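## Bins creeping and cables snagging on the pick cell - how do you lot hold yours down?

### prenwood_pete

Hi all, long-time reader, not much of a poster. I look after one arm at Prenwood, bin to bin picking, one arm over two bins on a wooden bench. Mixed household bits, nothing heavy. It's been running since January and I'm the only one who touches it, so if it's set up wrong that's on me.

Two problems, and I think they might be the same problem.

First, the bins creep. I do the bin calibration, all fine, and by the end of a long run the front bin has shuffled towards the back right and the arm is going for things a bit off. At the moment it's sat on the bench with rubber matting underneath and a batten along one side. The matting was great for a week and then it got dusty.

Second, the cables at the wrist. Gripper power and comms come back up the arm in a bundle, and when the wrist winds round to reach the near corner the bundle catches on the lip of the bin. It doesn't stop the arm. It just drags, and then lets go with a twang. I've got a horrible feeling that's what moves the bin.

I had it stop on me on Sunday at pick 1835 of an overnight job with a comms fault on the gripper. Pushed the connector back in, cleared the fault, off it went. Nothing since, which bothers me more than if it did it every night.

What do you use to fix the bins, and how are you routing the cables?

### dragchain_dot

The twang is definitely what moves your bin. Jog it by hand to the near corner at a crawl, hold a finger on the bundle, and you'll feel it load up. Do the same at the far corner. If it's tight at one and floppy at the other you've got the anchor in the wrong place.

I'd sort the cable first and leave the bins alone until that's done, or you'll clamp them down hard and the cable will lose the argument instead.

### skenholm_maint

Screw the bins down. Seriously. Four screws through the floor with big washers, done in the time it takes to make a tea. We've got the same sort of thing at Skenholm and ours haven't shifted since they went in.

### prenwood_pete

> Screw the bins down.

I would, but they come out for emptying and for washing, and the person who runs the tests swaps them for different depths. I'd be there with a driver every other morning. Also screw heads in the floor of the bin, wouldn't the fingers catch them?

### skenholm_maint

Countersink them. And make whoever wants a different bin do the unscrewing, you'll find they want it a lot less often.

### ebony.brunton

Don't screw them down! I run the Henare bench and we did exactly that at the start, and it was lovely right up until the arm came down hard on the edge of one. With a screwed bin nothing gives except the gripper. New fingers, new mount, two days of me recalibrating and muttering.

I went to bar clamps, the ordinary one-handed squeeze sort from the hardware shop, one each side, and I've never looked back. They hold well enough for normal bumping, and if something goes properly wrong the bin slides and the gripper lives. Then you see it's moved off its tape and you know something happened, so you get a sort of fault indicator for free.

Things I'd say if you go that way:

- Put the clamp handles where the forearm never goes. Jog the full reach with the clamps on before you let it run by itself.
- Squeeze them up, then give each one another squeeze after an hour or so. Plastic bins relax.
- Tape the corners on the bench. Masking tape is no good, it lifts. I use blue painter's tape and replace it when it gets grubby.
- Add the clamps to the collision model! I forgot mine for weeks. Boxes are fine, make them fatter than they are.

### skenholm_maint

With respect, a bin that's allowed to slide is a bin you can't trust. If the arm is hitting it hard enough to break a gripper then your force limit is wrong, and that's what wants fixing. I wouldn't build slop in to cover for a setting.

### ebony.brunton

I do have the force limit set, thank you. It tripped. It tripped after the fingers had already met the bin, same as they all do. On a bench where the same parts go in every day in the same place I'd probably agree with you, but Pete's got random bits and bobs in there and the arm is going to touch the walls. Mine does it all day.

### nirkmont_nightshift

Fence: sat on. We pin ours with a pair of dowels in the bench and a clamp on top to stop them lifting, so it comes off quickly but always goes back in the same spot. Takes a bit of woodwork. The pins shear if it gets a real wallop, and I've got a jar of spares.

On the cable side, what slack have you got at the wrist, Pete? And where's the first tie?

### prenwood_pete

First tie is right behind the gripper connector, pulled fairly tight, then a big loop, then another on the upper link. I thought tight at the gripper was good for strain relief?

### dragchain_dot

Tie near the connector is right, tight isn't. If it's cinched up hard the bend happens exactly at the back of the plug, which is where your comms fault is coming from I'd bet my lunch. Leave a soft curve there, use hook and loop in place of the zip tie so you can adjust it, and then carry the bundle round the outside of the joint and not underneath it.

What I do:

1. Take every tie off and send the wrist to the middle of its travel.
2. Fix the bundle on the link first, up high, and let it hang.
3. Wind the wrist all the way one way, slowly, and see how much it wants. Then the other way.
4. Only then fix the gripper end, with enough slack for the worst of the two and no more.
5. Limit the wrist in software so it never takes the long way round. This is the one people skip and it's the one that matters most.

Step 5 got rid of nearly all my snagging. The planner was happily unwinding the long way to save nothing.

### nirkmont_nightshift

Agree with all of that except I'd go for a sleeve as well. A loose bundle finds the bin lip, a sleeved one slides off it.

### dragchain_dot

Sleeves hide damage though. I took one off a cable that looked perfect from outside and there was bare copper in there. I'd sooner see the wires and wipe them over once a week. Each to their own.

### nirkmont_nightshift

So take the sleeve off once a week :) We open ours up every 3000 picks along with everything else. It's on the sheet.

### prenwood_pete

What else is on the sheet? I haven't got a sheet. I've got a bit of paper that says "check gripper".

### nirkmont_nightshift

Ha, that's how mine started. It's now:

- Every 400 picks: look at the corners against the tape, wipe the fingertips, tip out whatever has broken off in the bins.
- Every 3000: sleeve off, check the wires at the bends, reseat the gripper connector, check the screws on the gripper mount, squeeze test on the fingers, rerun the bin calibration whether it looks like it wants it or not.
- Any time the arm faults with the hand inside a bin: photograph first, then touch. I can't tell you how many times I've jogged it clear and then had no clue what it hit.

The scrapes on the bin walls are worth a look too. If they're spread evenly, no worries. If they bunch up in one patch then it's going for the wall there, and it's either calibration or your wall margin.

### prenwood_pete

That's brilliant, nicked the lot. I had a look this morning and my scratches are mostly along the wall nearest the arm, which I suppose fits with the creeping.

### skenholm_maint

Or it fits with things rolling down to that end. Is your bench level? Put a ball in an empty bin and see. Not everything is calibration.

### prenwood_pete

...it is not level. Thank you, I hate that. Wedges under two of the legs this afternoon and the clamps are on order. I'm going to try Ebony's way first as it doesn't involve me drilling anything, and if it's rubbish I'll come back and eat my hat with skenholm.

Did Dot's cable routine as well. Wrist limit is in and the bundle has stopped touching the lip on a dry run. Still leaves the question of how big a loop is too big - Ebony, what's yours like down by the gripper?

### ebony.brunton

Bigger than Dot would like, I suspect! Mine goes round the left side of the joint, under it, and then up across the grey link, no sleeve. I keep meaning to trim it and then I remember how much it wants in the near corner. Clamps either side of the bins, the IRWIN one on the left is the one I'd reach for again. And before skenholm says it, yes, I know about the scraping in the middle of the back wall. Wall margin is going up next.
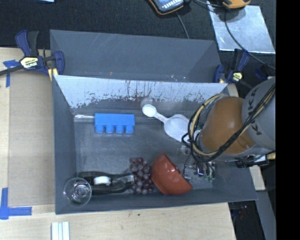

### dragchain_dot

Bigger than I'd like, yes :) The loops hanging that close to the hand would worry me more than the wall. I'd take the slack upwards, put one more hook and loop strap on the link, and jog it to the near corner again before cutting anything. Leave the tan and black ones together, mind, they fight if you split them.

And skenholm will be along about the wall any minute.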